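Simulated kitchens and the trouble with 34 points

17th January
Shares 25

I have now read the Grernberg paper twice, and I still can't decide whether I learned anything about robots from it.

The claim is simple enough. The team at Lelton trained a two-armed policy on 700 simulated runs and 300 real ones, and it beat the same policy trained on the real runs alone by 34 percentage points. The task is putting food in a basket. People have been passing that number about all week as if it settled the argument over simulation.

My first grumble is with the baseline. One side gets 1,000 runs and the other gets 300. Of course the bigger pile wins. What I wanted was a third bar on the chart, with the same 300 real runs plus 700 more real ones, and it isn't there. I know real runs are slow and dull to collect. That is the cost the paper says it is saving, so it ought to tell us what we give up.

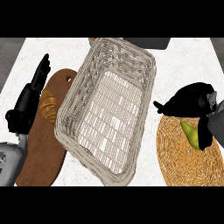 My second grumble is with contact. Fruit in a renderer is as firm and as slippery as somebody typed in. A real pear has a soft side and a stalk that catches on things. The authors vary the lighting, the textures and where the objects start, but friction gets one line in the appendix and softness gets none. The Quansah group did vary friction last April, on a much duller task, and their gain shrank badly once they did.

Then there is the testing. Each policy got 25 real trials. With so few, a handful of lucky grasps moves the score a long way, and there are no error bars — I looked in the appendix for those too.

I don't think the result is wrong. A gap that wide is probably pointing at something, and the code is out, so it can be checked. I'd like to see it run on the Burumdale bench, where the objects are new and the scoring is done by someone else. Until then I'm leaving it off my reading list.

Comments (7)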